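Kunier arm, notebook, April, morning

Henok Tsegaye asked me to write down what I do at the gripper check, as he takes it over while I'm at the Cingate site. So this entry runs longer than usual, sorry Henok!

1. Before touching anything

Stop the job, send the arm to the service pose and pull the enable key. I like to let it sit while I get the coffee and the small hex set (the one with the red pouch, please put it back in the drawer afterward). Log the cycle count too. We were at 2000 this morning, and the Kedar sheet has a column for it.

2. Fingers and tips

Go over both fingers with a dry cloth first, then look at the faces and seams from close up, and run a thumbnail over any mark you don't like. Scuffs on the broad flat face don't bother me. A groove that catches the nail does, and that goes in the log. Then try every screw you can reach with the key, gently – you are feeling for play, and there's no prize for making it tighter. Wrist camera views, both with the dark housing at the top: 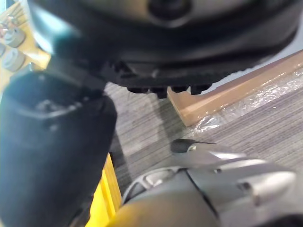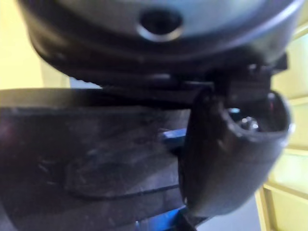

3. Closing test

Key back in, slow speed, and close on the 46 mm gauge block, then open and do it again. I do this until I'm bored, and then once more. The reading on the Major panel should come back the same each time, give or take 2 counts. If it wanders, rerun the homing routine before you start blaming the fingers – I lost most of an afternoon that way last winter.

4. Still open

Spare tips are on order. I'd also like to try grip force at 70 percent for the light parts, but let's do that together when I'm back.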